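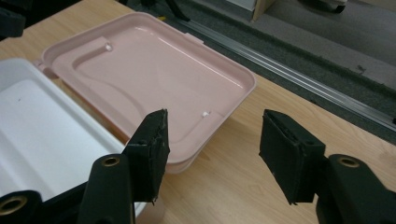 Apparently a hinged box, open: pink lid and white base on a wooden tabletop.

Festden Small Containers Collection
Data card, September revision

Summary
The Festden Small Containers Collection records household boxes and cases being opened, closed and set down on ordinary tables. It contains 598 recordings of 178 containers. The collection is maintained by Mirnico and is intended for the study of everyday storage items.

Contents
Each record consists of a recording, a container number and a short text note. Containers are entered under one of the following headings:
hinged box
box with separate lid
screw-top jar
sliding case

A hinged box is entered as a single item, even where the lid and base differ in colour. The colour of the lid is given first. Pegs, tabs and raised rims are noted where they can be seen from above.

Condition of items
Containers may be empty or filled. The note states which applies at the start of the recording. Scratches and missing parts are listed, but no item has been excluded on grounds of wear.

Folders
lewis: plastic containers
omell: containers of metal, card and glass
notes: text notes, one file per container

Known limitations
Pale containers on pale tabletops are over-represented in the lewis folder. Glossy lids may show reflections which obscure shallow detail. Container 683 carries 2 notes; the later one should be used. Container numbers are not consecutive.

Corrections
Errors in the notes should be reported to Darnell Van Dusen at Mirnico, quoting the container number and the folder name.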